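Wren Halloway
@wrenkeepsbooks
June

1/ I ran a small secondhand bookshop for five years and closed it in spring. A few people asked me to write down how the buying side worked, so I'm doing it as a thread. It's long. Mute me if you need to.

2/ The shop was called Boros, after the street it started on. We moved after the first year and kept the name. People assumed it was my last name and I stopped correcting them.

3/ First thing to know: a used bookshop is a buying business. Selling is the easy half. If you bought the right books at the right price, they leave on their own. If you bought the wrong ones, no window display will save you.

4/ I had three sources. People walking in with bags, house calls, and library sales. Walk-ins were most of the volume. House calls were most of the money.

5/ Walk-ins. Somebody comes in with a tote bag and says they're moving. You go through it in front of them. I pulled what I wanted to the left and pushed what I didn't want to the right, and I didn't talk while I did it. Talking made me generous.

6/ I offered cash or store credit. Credit was double the cash figure. Most people say cash, then look around the shop for a minute and change their minds.

7/ What I turned down every time: diet books, computer manuals, encyclopedias, anything with a smell, condensed novels, book club editions of thrillers from thirty years ago. I had a full shelf of those thrillers already and it never got shorter.

8/ What I always took: paperback science fiction in decent shape, cookbooks with stains in them, local history, field guides, poetry if it was thin. Children's picture books, unless they'd been drawn in.

9/ Cookbooks with stains sell better than clean ones. I don't have a theory. I priced them a dollar lower the first year and then quit doing that.

10/ House calls. Usually a family clearing out a parent's place. You have an hour, maybe less, and there is somebody standing in the doorway who is tired. Be quick, be polite, don't sit down.

11/ Make one offer for everything you want and say it out loud as one number. If you price book by book, every book becomes a conversation about Dad. I learned this in a split-level out in Skisard, where I was there until nine at night and bought eleven dollars' worth of gardening books.

12/ The best call I ever had was 2274 books from a retired surveyor. He had a card for every one, typed. Title, date bought, price paid, and whether he finished it. He hadn't finished most of them.

13/ I kept the cards. I sold the books with the cards inside, and people came back to ask for more "from the card guy." A few regulars tried to put the set back together. I think one of them got quite far.

14/ Piroska Szűcs worked Saturdays for most of those years and she was better at house calls than I was. She would look at the shelf nearest the bed first. Her view was that the living room shelf is what people want you to see and the bedroom shelf is what they read.

15/ She was right often enough that I started doing it too.

16/ Library sales. Go on the last day, when it's by the bag. The first day belongs to people with scanners and they're welcome to it. I filled gaps on the last day: mysteries, travel, plain reading copies of the classics for the students.

17/ Ex-library books are fine if you say so. I wrote XL on the inside page next to the price. The only complaints I ever got were about the ones I forgot to mark.

18/ Pricing. Pencil, inside front cover, top right corner. Soft pencil, light hand, so it comes off clean. Stickers tear the cover and leave glue, and customers peel them and swap them. I did all my pricing in the evening after closing, sitting down, with dinner next to me.

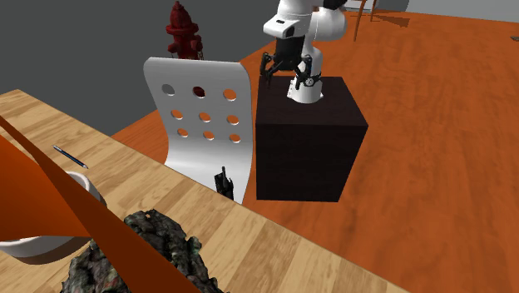

19/ My starting point was half the cover price for a recent paperback and a third for an older one. Then I'd adjust for how many I had on the shelf. If there were four copies of a novel, the fifth one was two dollars.

20/ I put a small code under the price. One letter for the month I bought it and one for the source. That way I could tell at a glance what had been sitting too long and where it came from.

21/ The code is the single thing I'd tell a new shop to do from day one. I started it in year two and for a long time half the shelves were a mystery to me.

22/ After a year on the shelf, a book went to half price. After another six months, it went out on the cart. After the cart, it went to Trestgate, the charity warehouse on the edge of town, who took everything and asked no questions.

23/ The cart. Everything on it was a dollar, paid through a slot in the door if we were closed. People asked if I lost money to theft. Probably. The cart brought in people who had never been through the door, so I stopped worrying about it.

24/ It also got rained on twice in the same week once, and I lost the whole thing. Buy a cover. Use the cover.

25/ Rare books. I am not a rare book dealer and I never became one. When something looked old and interesting I called Sudheer Kamath, who has dealt in maps and travel books for decades, and he told me it was worth nothing. He was correct nearly every time.

26/ Age doesn't make a book valuable. Old Bibles, old hymnals, old sets of Dickens with nice spines – I had to tell people this every week, and it was the worst part of the job. They'd carried the thing up from the parking lot.

27/ The one time Sudheer said yes, it was a folded map stuck in the back of a railroad guide I'd bought in a box lot. He gave me $500 for it and told me what he expected to get. I was fine with that. He knew who wanted it and I didn't.

28/ Be fair when you know more than the seller. If I saw something good in somebody's bag, I told them. Twice they took it away and sold it elsewhere. More often they said fine, make me an offer, and then sent their friends.

29/ Software. I tried a stock system called Drellix for one winter. It did what it said. The problem was me typing in every two-dollar paperback. The time it took was worth more than the books were.

30/ I went back to a notebook with a page per week. Bought, sold, cash out, cash in. My accountant didn't love it but she could read it.

31/ Selling online: I listed only what I thought would bring more than twenty dollars. Anything cheaper gets eaten by postage, tape and the line at the post office. I shipped on Wednesday and only Wednesday, and said so in the listing.

32/ Questions I got a lot, answered here so I can stop answering them in messages.

33/ Did I read all day? No. I read less in those years than at any time since school. You handle books for ten hours and then you want to look at a wall.

34/ Did I make a living? A small one. The rent was low for the first four years and then it wasn't. The shop was doing about as well at the end as it had in the middle. The lease was the thing that changed.

35/ Would I do it again? Yes, in a smaller room, with fewer thrillers.

36/ What happened to the stock? Piroska took the poetry and the cookbooks and has a stall at the weekend market now. Go see her. The rest went in a closing sale, then the cart, then Trestgate.

37/ I kept one box for myself. It's mostly field guides. There's also one of the surveyor's novels with its card still in it. He marked it "not finished, will try again in winter."

38/ Somebody asked about shelving so I'm adding this. Alphabetical by author for fiction. Everything else by subject and then by nothing. People like to dig in the nonfiction. When I alphabetized the history section, sales in it went down, and I put it back the way it was.

39/ And somebody asked about smell. Baking soda in a closed tub with the book standing open, for a couple of weeks. It helps with must. For cigarettes it does very little. Don't buy those.

40/ Replies are open. I'll get to them after dinner.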